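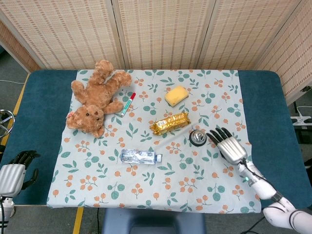 What has the grant paid for since the last report?

Most of the money has gone on table coverings, folding screens and the small everyday objects used in the sorting and tidying sessions at Tiltby. The remainder has been spent on storage and on laundering the cloths.

Progress report to the Lyimo Fund
Tidy Table programme, Pokwood Day Centre and Tiltby Annexe
Prepared by Kipchumba Barasa, Programme Manager
Period covered: to the end of April

1. Purpose of the programme

The programme helps adults who are returning to independent living to practise clearing, sorting and laying a table. Members work with ordinary household and personal items, and are asked to decide where each belongs and what should be put away first. The Fund agreed to support the programme at two sites for one year.

2. Equipment and room

The padded tables at Tiltby have been retained. Members had told us that the plain teal surface felt clinical, and patterned cloths have therefore been introduced. The light blue cloth with green leaves and small orange berries is now in regular use. It covers the centre of the table and leaves a wide border of teal at either side, which session leaders use as the "put away" area.

A folding screen in woven bamboo or rattan stands behind the table. Screens were requested in the original application on the grounds that members were easily distracted by movement elsewhere in the annexe. Staff report that members now stay with a task for longer, although no formal measure of this has yet been taken.

3. Objects in use

The objects are deliberately mixed. A typical layout includes a brown teddy bear, a marker with a red cap, a yellow sponge, a snack bar in gold foil, a silver service bell and a clear water bottle with a light blue cap. Few of these have an obvious place on a table together, and the discussion about where they should go is a large part of the session.

The bell has proved more useful than expected. Members ring it when they consider the table finished, and several have asked for it to be kept out at mealtimes. The sponge is used for wiping down at the close of each session and is replaced monthly. Snack bars are replaced when the wrapping becomes worn.

4. Attendance

Sessions have been held at Tiltby throughout the period, with almost 100 attendances recorded. Pokwood began later than planned owing to redecoration of the main room, and has held 7 sessions to date. Attendance at Pokwood is expected to rise once the afternoon minibus resumes.

5. Expenditure

Of the £800 awarded for equipment, £400 has been spent. The supplier, Plelter, has agreed to hold its prices on cloths and screens for the second order. No variation to the budget is requested.

6. Matters outstanding

The second screen for Pokwood has not been delivered. The storage boxes purchased for the smaller objects are too shallow for the soft toys, and deeper ones will be obtained from the existing allocation. Laundry arrangements at Pokwood remain to be settled with the building manager.

A list of equipment held at each site will be supplied with the next report.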